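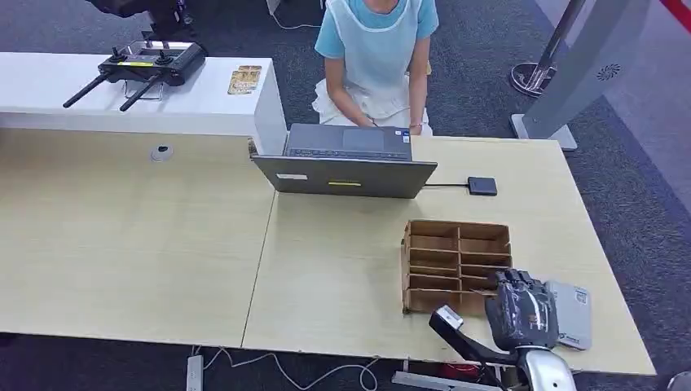 Cadence is the number I trust least in my training log, and I have spent most of the week since the Weltport half trying to work out why. The watch says one thing, the foot pod says another, and the two only agree on flat ground at an even pace. I did the comparison the slow way, with both files open side by side on a laptop at a long light wood-grain table, much like the gray one with the yellow sticker on its lid, and stepped through them a kilometre at a time. By the third kilometre the pattern was fairly clear.

The watch estimates cadence from arm swing. On a climb I shorten my stride and my arms go quiet, and the wrist reading drops out or halves. The pod sits on the laces and keeps counting. On the Tondier hill, which is the only real climb on the course, the watch recorded a long flat section at half my normal turnover. I was not walking. The pod trace through the same section shows a small rise, as I would expect.

Descents are the opposite problem. The pod reads high when the foot slaps, and I slap badly when tired. I have not found a filter that removes this without also flattening the real changes, so for now I leave the raw trace alone and ignore anything steeper than the Mabuza Street ramp.

Settings, for anyone who wants to repeat this:

Recording interval: every second, not smart recording
Smoothing: 9 seconds, centred
Cadence source: pod only, wrist disabled
Auto-pause: off
Pod calibration: 2,000 metres on the track, lane one, easy pace

Calibration matters for distance and pace. It does nothing for cadence, but I do it in the same session. I last did mine in April and the error had grown enough by spring to be annoying - new shoes probably account for most of it. I will redo it whenever I change models.

Onyekachi Oyelaran asked after club night whether any of this changes how I train. A little. I had been doing hill repeats to a cadence target on the watch, and the target was meaningless for the reasons given. I now run them by effort, 60 seconds up and an easy jog back, and look at the pod file afterwards. The Patitz loop suits this well, as the grade is constant and the footpath is wide enough to turn without stopping.

Next job is ground contact time, where I suspect the same fault on the climbs. I have three usable files so far, all from dry days on bitumen, and would like a few on gravel before I write anything down.

Posted 2018-11-23
Filed under: running, data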